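**Read this before you download anything.** If you grabbed release 1 of Mosness, a big chunk of it has a grasp fault in it, and if you train on it and then put the result on a real arm you may well end up with a policy that lets go of things in mid-air. We did. The fixed index is in release 2 and the story is below.

# Mosness: simulated kitchen counter manipulation (release 2)

Mosness is a set of simulated episodes of one robot arm shifting household stuff about on a kitchen counter. Kettles, bottles, pans, mugs, a handbag (I'm fond of the handbag), that sort of thing. All of it is rendered, there's no real footage in here at all. We made it for training pick-and-place policies, and it did that job nicely until it didn't.

I look after the data side. The simulator glue is called Burnen and was written by Yoon-hee Koo, who has been very patient with me while I wrote this up, particularly over the bits where I first blamed her code for something mine had done.

## What went wrong

In Burnen, when the gripper closes on something, the simulator makes a little invisible link between the gripper and the object. We call it the latch. It's a cheat, and a common one: proper contact physics on shiny round things is slow and jittery, and the latch makes a grasp hold still. When the gripper opens, the latch gets deleted and the object drops or stays put.

The fault was in the deleting. If a second object was inside the contact margin when the open command arrived, Burnen asked for the latch to be removed from the *nearest* object instead of the *latched* one. Nearest object has no latch, nothing to remove, no error raised, carry on. So the fingers open, the log writes `gripper_state: open`, and the object keeps travelling with the wrist as if it had been glued there.

Sometimes the latch was cleared later when the arm moved off and the other object was no longer in range. Sometimes it lasted until the episode ended. 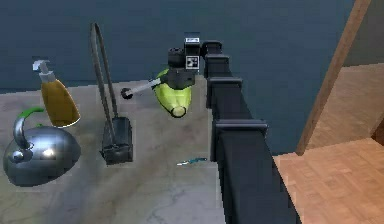 ### Can I still train on the episodes that have the fault?

Only for things that don't use the gripper signal. They're fine for segmentation, depth or object detection, where all you want is the rendered picture and the object poses, and both of those are correct. For anything that learns when to open or close, leave them out.

## How many episodes

| | Episodes |
|---|---|
| Whole of Mosness | 3,881 |
| With at least one stuck latch | 1,653 |

I know. I wasn't thrilled either.

The reason it's so many is that we like our counters cluttered. Objects get placed close together on purpose, so there was very often a neighbour near enough to set the fault off. The tidier the counter, the less likely you are to see it, and of course the scenes I'd been using for spot checks were the tidy ones (they load faster, and I'm impatient).

## How we found out

Not from the data, which is the embarrassing part.

Gebremedhin Endale had trained a policy on release 1 and it scored very well in simulation. Really well! He moved it over to the real arm in the Wendcombe lab, which has the Cho two-finger gripper on it, and started with a foam block. It picked the block up, set off towards the tray, and opened its fingers part-way across. Block on the bench, no harm done, and we put it down to calibration.

Then we did the thing we should not have done, and tried a metal kettle before we'd understood the foam block. Same again, except that this time the arm was moving at working speed and the kettle carried on without it, went off the end of the bench and landed outside the marked area. It was empty and the guard was up. Seul-gi Wi was at the stop button and hit it straight away. The person who'd have been standing where it landed was me, if I hadn't wandered off to find a pen.

So, no injuries, one dented kettle, one near-miss form filled in.

Looked at from the policy's side it had done exactly as it was taught. In a large share of its training data, opening the fingers during the carry made no difference to the object whatever. It got the same reward open or closed, and opening early saved it a moment at the far end. In simulation that counted as a perfectly good habit.

## Why the checks missed it

We had a check. It compared the object's final position with the target, and a stuck object often finished in the right place anyway, since that's where the wrist went. Pass.

We also had a check that the gripper state and the finger joint positions matched. They did match. The fingers truly were open. Pass again.

What we didn't have was anything asking whether an object was still moving with the wrist after the fingers had let go of it. Myung-ja Ham wrote one in an afternoon and it lit up like a Christmas tree. The rule is dead simple:

1. Find every step where `gripper_state` changes from closed to open.
2. Look at the next 24 steps.
3. If the object's pose relative to the wrist stays constant over that window while the wrist is moving, flag the episode.

She tried shorter windows to begin with and they caught objects that were only resting against an open finger for a moment. Much longer and you start missing the ones where the latch cleared itself.

One gap to be aware of: if the wrist is stationary for the whole window the check can't tell a stuck object from one that's sitting on the counter. It skips those and writes `unknown`. Treat `unknown` as bad unless you've looked at it yourself. 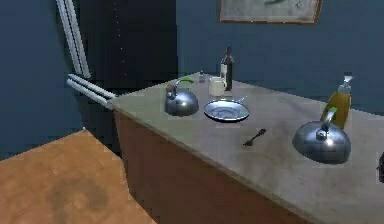 **Maintained by:** Robot Handling Group, Department of Engineering, Wendcombe

## What's in release 2

We haven't deleted anything. People had already published against the full set and I didn't want to pull it out from under them. What's changed is the index, which now has some extra columns:

- `latch_fault`: `true`, `false` or `unknown`
- `fault_step`: the first step where the object should have been free and wasn't
- `latched_id`: the object that was stuck
- `neighbour_id`: the object that confused it
- `recheck`: initials of whoever watched the episode by eye, blank if it's only been through the script

To get the clean part:

```
python tools/filter_index.py --index index_r2.csv --latch-fault false --out clean.csv
```

And if you've got your own recordings out of Burnen, run the check on those too, please:

```
python tools/check_latch.py --episodes path/to/episodes --window 24
```

It only reads, so you can point it at your precious originals without worrying.

## Layout of an episode

Each episode is a folder holding the rendered views, the object poses, the arm's joint positions, the gripper commands and the gripper state. Poses are in the counter's coordinates and not the arm's, which catches everybody once. Commands and states are logged separately, and do use both: a faulty episode looks completely normal if you only read the command file.

Some views have the arm in them and some don't, depending on the camera and on what the arm's up to. If you need the arm in every picture, filter on `arm_visible`.

## Other oddities, while I'm confessing

The handled items are the worst for the fault. The kettles have an arched handle that sticks up well above the body, and the handbag's strap is taller still, so their contact margins spread over a good bit of counter. If you only care about one object type, check how it fares before you decide whether you've got enough clean data left.

Shiny metal comes out very shiny. Depth models don't love it.

There can be more than one kettle on a counter. They've got different object ids, so match on id and never on the class name. My first go at the index matched on class name and got these wrong (this is the bit I blamed on Yoon-hee, sorry Yoon-hee).

## If you've already trained on release 1

Please don't put that policy on hardware, even if it looks lovely in simulation. Retrain from the clean index. Fine-tuning on clean episodes did not get rid of the early opening for us, it just made it rarer, and I'd say rarer is worse when you're the one standing by the bench.

If you do need to run a suspect model on a real arm to compare, here's what we do now:

- soft objects only until it has been through a full set without one early opening
- reduced speed, with the carry path kept over the bench the whole way
- one person at the stop who isn't also watching a screen
- any unexplained drop stops the session, foam block or not

That last one is on the wall next to the arm now, in Seul-gi's handwriting, underlined rather hard.

## The fix itself

Burnen now removes the latch by its own id and raises an error if it's asked to remove one that isn't there. The error stops the episode. Myung-ja Ban argued for a warning and carrying on, so that overnight batches wouldn't fall over, and we did try it that way for a bit, but I never read the warnings. So it stops.

We're re-recording the faulty episodes with the fixed version, same starting layouts, and hope to have the first batch up in December. They'll go in under new episode numbers so that nothing you've already cited changes meaning.

## Getting in touch

Open an issue on the repository. If you've found a stuck latch in an episode marked `false`, put the episode number in the title and I'll look at it before anything else in the queue.

Last edited 24 November 2023.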